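Sollbridge to open second season of household toy return with paper-lined collection bins

April 2025

FOR IMMEDIATE RELEASE

Sollbridge Community Reuse Centre will open the second season of its household toy return in May, extending the service to five neighbourhood drop-off points and replacing its plastic collection tubs with bins and bags made of kraft paper. Residents may bring outgrown soft toys, balls and other small playthings free of charge. Items in sound condition will be sorted, cleaned and passed on to playgroups, family services and licensed child care centres in the region.

The program received 1530 toys in its first season. The majority were suitable for a new home after laundering or minor mending, and the Centre expects a larger intake this year now that drop-off is available outside the main building.

"Families told us they wanted somewhere close by, and they wanted to be able to hand things over without much ceremony," said Bello Danladi, Manager of Household Programs at Sollbridge. "A child will often come along to say goodbye to a favourite. We have organized the counters with that in mind, at a height where the child can put the toy in."

Under the new arrangement, toys are received into open bins with a cardboard base and a lining of brown kraft paper, turned over at the rim and held with black tape. The lining creases and tears in ordinary use. It is patched where practical and replaced when the base begins to show wear. Large paper bags, opened wide and stood on a white work surface, serve the same purpose where space is limited.

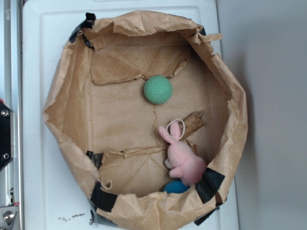
Sorting takes place at the Perrin Street annex, where staff check each item for loose seams, missing parts and damaged fastenings. Soft toys are separated from hard ones at this stage and travel to the laundry in cloth sacks. Balls, blocks and plastic figures are washed by hand in the annex kitchen and left on racks to dry overnight before being assigned a shelf.

The change to paper followed a trial over the winter. Plastic tubs were durable but awkward to store between collections, and several had cracked at the handles. Paper bags fold flat in a cupboard, and a worn lining can be placed in the recycling once the tape has been peeled away. The Centre has set aside 300 bags for the season and will review its supply at the halfway point.

Funding for the neighbourhood drop-off points has been provided by Skuvura, a regional supplier of shelving and storage fittings. Trurkutex, a textile repair workshop, will contribute mending services for soft toys and has offered to repair as many as 200 items over the season at no cost to the program. Both organizations supported the first season on a smaller scale.

"Mending is slow work and it is easily overlooked," Mr. Danladi said. "A rabbit with one loose ear is perfectly good once somebody has spent ten minutes with a needle — and we would sooner find those ten minutes than turn it away."

Residents are asked to remove batteries before drop-off and to keep the pieces of a set together in a tied bag. Car seats, cribs, inflatable toys and anything with a broken electrical part cannot be accepted. Puzzles and board games should be taken to the main building, where there is room to check that they are complete.
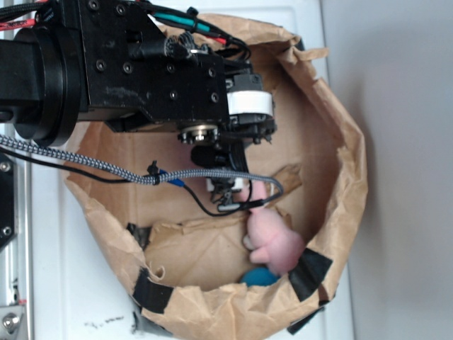

Do toys need to be washed before they are dropped off?

Washing at home is appreciated but is not required. All accepted items are cleaned at the annex before they are passed on, and residents are asked only to brush off loose dirt and make sure that soft toys are dry.

Drop-off points will keep the same hours as the main building. Organizations wishing to receive toys may apply in writing to Household Programs, stating the age group served and the storage space available. Applications from the first season remain valid and do not need to be resubmitted.

Media contact:
Bello Danladi
Manager, Household Programs
Sollbridge Community Reuse Centre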